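Kitchen sink

A kitchen sink is a fixed basin used for washing food, dishes and hands, and it may be the hardest-working object in any home. Its story is a wonderful one, full of stone troughs, hand pumps and long arguments over where the drain should go.

Early household sinks were shallow, often cut from a single slab of stone and set below a window. Water came in by the bucket and left through a hole in the wall. Once piped water reached ordinary houses, the sink could move almost anywhere, and kitchens were soon being planned around it.

Mounting styles

A drop-in sink hangs by its rim from the top of the counter. An undermount sink is fixed from below, so crumbs and water can be swept straight in – a small change that cooks tend to love! The farmhouse sink has an exposed front and a deep bowl, and a large one can weigh 90 pounds before it is filled.

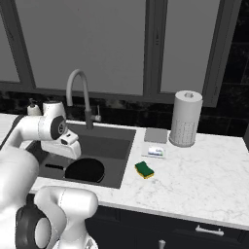 Materials

Stainless steel is light, tough and forgiving of dropped plates. Fireclay is baked at over 2000 degrees Fahrenheit and comes out with a hard, glossy skin. Composite sinks mix crushed stone with resin and hide scratches very well. Copper darkens with age, and many owners treasure the change.

Depth and height

In her lively study of home kitchens, the designer Radwa Abdelaziz argued that very deep bowls force people to stoop. She favored a rim 38 inches from the floor for taller cooks, with a shallower basin.

See also: Countertop, Drainboard, Faucet, Scullery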